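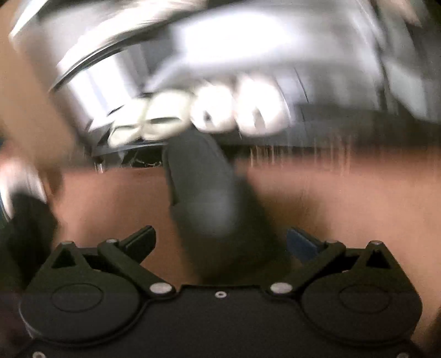
Search this site
Enter keywords

The January Kitchen Check, with my own results

Posted 10th January by Britta Ruppert
30 shares | 3 comments

I love this job! Once a year I go through the whole kitchen with a clipboard and a flashlight, and every time I come away knowing my own house better. The list began as a single sheet I got at the community college in Pasbridge and has grown since. Copy it, cross out what you don't have, and write your own comments next to each line. I've left mine in so you can see how a finished one looks.

COUNTERTOP AND CORDS

[x] Plugs and cords on every small appliance, end to end
Comment: All good except the hand mixer, which has a nick close to the plug. Out it goes. I've had that mixer since my first apartment and I'm a little sad.

[x] Nothing that heats up is on an extension cord
Comment: OK.

[x] Outlets near the sink: press TEST, then RESET
Comment: Left one tripped nicely. Right one didn't trip at all – electrician called, outlet taped over until he's been.

[x] Crumb tray in the toaster
Comment: Oh boy. Emptied.

[ ] Cord on the slow cooker stays back from the edge of the counter
Comment: It doesn't. Moving the slow cooker to the other side of the bread box.

STOVE AND OVEN

[x] Burners light or heat evenly, knobs turn and click off
Comment: Back left knob is loose but still clicks. New knob ordered from Chaudhary Appliance Parts, who found it from a photo in a couple of minutes. So helpful!

[x] Range hood filter comes out and has been washed
Comment: Hot water, dish soap, a long soak and an old toothbrush. It came up so bright I called my husband in to look.

[x] Oven door seal, all the way around
Comment: Small flat spot at the bottom corner. Watch it.

[x] Nothing stored in the oven
Comment: Two baking sheets. Guilty.

[x] Towels, paper and wooden spoons clear of the burners
Comment: Moved the towel hook. Should have done it years ago.

POTS, KETTLES AND KNIVES

[x] Handles and lid knobs tight
Comment: Four turns of a screwdriver on the big saucepan and it feels like new. This is my favorite part of the list, you get so much for so little work.

[x] Pressure cooker: gasket soft, vent clear, lid locks
Comment: Gasket is stiff. Not using it until the new one comes.

[x] Knives stored so that no one reaches into a drawer of blades
Comment: OK, magnetic strip is holding.

ALARMS AND EXTINGUISHER

[x] Smoke alarm tested, date on the back read
Comment: Works, loud, dog now under the bed. The date says replace by June, so I've put it on the calendar.

[x] Carbon monoxide alarm tested
Comment: OK.

[x] Extinguisher gauge in the green, pin in place, path to it clear
Comment: Gauge fine. Path was blocked by the recycling bin.

[x] Everyone at home knows to put a lid on a pan fire, turn off the heat, and never use water
Comment: Quizzed both kids at dinner. Full marks!

UNDER THE SINK

[x] Feel the pipes and joints with a dry paper towel
Comment: Dry.

[x] Bleach and ammonia cleaners kept apart, caps tight, up out of reach of small hands
Comment: Bleach now lives in the laundry room.

STILL TO DO
Right outlet, stove knob, gasket, slow cooker. I'll update when the electrician has been.

3 comments

Finn Schmieder
Great list. I'd add the dishwasher: pull the bottom rack and check the filter. Ours in Arnholm hadn't been opened since we moved in and I won't describe it.

Britta Ruppert
Adding it, thank you Finn! Going to look at mine right now.

enham_cook
Did this with my mom over the weekend and it took us roughly 2 hours with coffee. Her smoke alarm was older than my car. New one is up.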